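Bricks, blank walls and a better sense of distance

A gripper that stops short of a cup is useless, and one that overshoots breaks it. For years the team at the Prambridge lab has been trying to get its robot arms to judge distance from a single camera mounted near the fingers. Its latest method, called Vania, begins with places where there is nothing to pick up at all.

The idea is simple enough to explain over lunch. Before a control program learns to handle objects, it spends time in a simulator moving an open gripper through bare rooms. At each step it must guess how far the fingertips are from the nearest surface. The simulator knows the true answer, so every guess can be marked straight away.

What changes from room to room is the surfaces. Some carry a repeating pattern such as brick or tile. Others are a single flat colour. Patterns give the program plenty to work with, as bricks look smaller the further off they are and the lines between them draw together. A plain surface offers only its edges and its shading.

Early versions of Vania were trained on patterned rooms alone. They did well in the simulator and badly on the bench, where most of the walls are painted one colour. The arm would drift towards a blank panel as if it were open space. Training on plain rooms alone was slower and gave shaky guesses everywhere.

The answer was to put both kinds of surface in the same room and to tilt the camera to awkward angles.
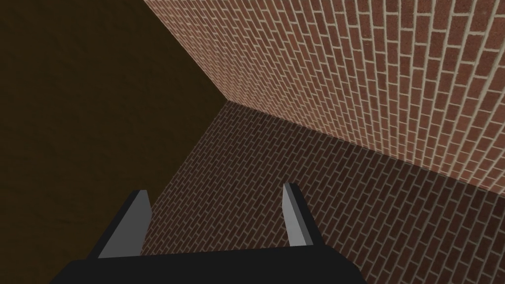 With mixed rooms, the program seems to use the patterned side to work out how it is placed, then carries that over to the plain side. The team built 50 rooms this way and ran 100 approaches in each. On the real arm, the typical error in the final distance fell from 7 millimetres to 2.

There are limits. The method has been tried on one arm, in one building, and shiny surfaces still cause trouble. Glass has not been tried. The simulated light is also far more even than anything the real camera meets late in the afternoon, when the sun comes in low across the bench.

The next round of tests will add harder shadows and a few simple objects. The team also wants to find out how few rooms it can get away with, as each one has to be checked by hand before training starts.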